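Zakdale Sewing Circle newsletter
2022-05-11

THE BIG POCKET POST (and a few other bits)

Quick one from me this month, I have a raincoat with no sleeves and a deadline, so forgive the typos.

First up, the Dramen Overalls. So many of you have started these! The pattern is a good one but the bib pockets are giving people grief, going by my inbox. Mostly it's the curve. You press the seam allowance under, it looks fine, you topstitch, and there's a little pointy bit where the curve ought to be.

What works for me: run a line of long stitches inside the seam allowance, just around the curve. Cut a piece of card to the finished pocket shape. Lay the card on the wrong side, pull up the long stitches until the fabric hugs the edge, press hard with steam. Let it cool all the way before you slide the card out. I used to skip the cooling part and wondered why my pockets were wonky.

Cereal box card is fine. Printed side away from the fabric, please, I learned that on a cream linen.

Sizing on the Dramen. Runs long in the body. I took out an inch above the waist for my youngest and could of taken out more. If your kid is between sizes go by the chest and let the straps do the rest. Size 4 and under, I'd move the strap buttons down before you sew them on for good. Pin them, make the child sit on the floor, then look at it again. Standing up tells you nothing with overalls. 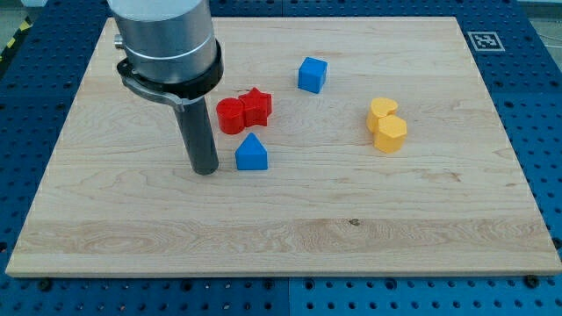 Pale maple, with a little knot or spot in the grain.

Pressing curves, while we're on it. A few of you asked about a clapper. You can buy a nice one, or use any smooth piece of bare hardwood with no finish on it. Steam the seam, take the iron off, put the wood down and lean. Count to 10. It really does flatten denim seams, even the big lumpy crossing at the crotch where everything meets. No varnish though!! Varnish and steam is a mess.

Fabric news. The Lau remnant bin is back. Mostly mid-weight twill, some corduroy in mustard and a sort of brick color, and a stripe I'm pretending I didn't see. Pieces are big enough for toddler pants, some for a skirt if you don't mind a center back seam. Wash the corduroy twice before you cut. Mine shrank on the second wash as well as the first, which was rude.

Needles for the twill: jeans needle, new one. If it's skipping stitches change the needle before you go messing with the tension. I messed with the tension. Took me an entire evening to get it back.

The next sew along is the Gesudov Tee, starting once the overalls wrap up. Raglan sleeves, 6 sizes, neckband in rib or self fabric. Very beginner friendly as long as your knit has decent stretch. I've made three so far and the only one I hate is the one where I cut the neckband on the wrong grain, so it just sits there flapping. Rib is easier. If you've only got self fabric, cut the band a touch shorter than the pattern piece and test it with pins first.

No serger needed. A narrow zigzag is fine for the seams, and a twin needle for the hems if you have one. If the hem tunnels, loosen the bobbin thread a little, or stick a strip of that wash-away tape in there and call it done.

Last thing, the January swap leftovers. There are still 23 patterns in the box, mostly kids, couple of bags, one very eighties jumpsuit that I'm honestly tempted by. Reply to this email with what size you're after and I'll have a dig. Postage only. Please check you have all the pieces when it gets to you, a few of them were traced and I can't swear to the facings.

Right, sleeves. Send me your overalls pics, wonky pockets and all.

We use cookies to remember your newsletter preferences. Accept | Manage settings

Contact | Unsubscribe | © 2022 Zakdale Sewing Circle | Back to top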